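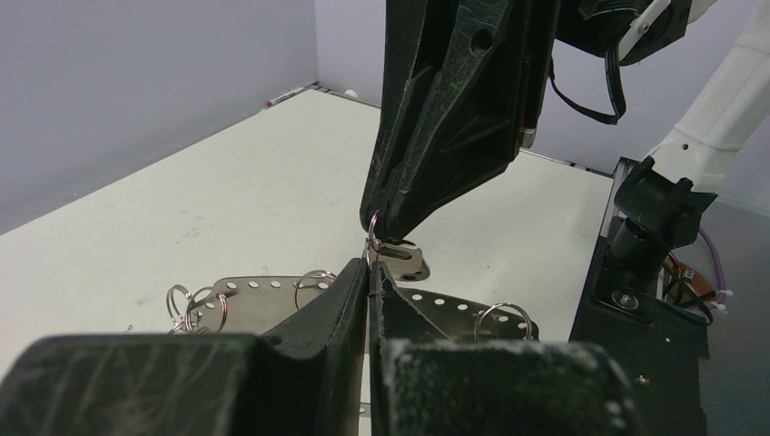

Keeping Household Keys in Order

Residents' Information, Leltar Housing Service
Jan 31, 2019

Lost and unmarked keys are among the most frequent causes of calls to the Leltar office. The following guidance applies to all homes in the Livau and Kragh buildings.

Labelling
Mark each key with a number or a colour. Names, addresses and flat numbers should not appear on any key or tag. Keep the list of numbers indoors, away from the keys themselves.

Spare keys
Each household may hold 2 spare keys for the front door. Further copies must be ordered through the office and normally take 7 working days. Spares should not be left under mats, in plant pots or in meter cupboards - these are the first places a thief will look.

Stiff locks
Do not use cooking oil, which gathers dust and will clog the lock. Apply a little powdered graphite to the key, insert it and turn it gently several times. Wipe the key clean before returning it to a pocket or bag. A key that has bent should be replaced and not straightened, as it may snap in the lock.

Split rings
Check rings for gaps once a year. A ring that no longer closes fully should be thrown away.

Keys found in shared hallways may be handed in at the Plultberg desk. Enquiries about replacement locks should be addressed to Gunnlaugur Hauksdóttir, Tenancy Services, before the end of February.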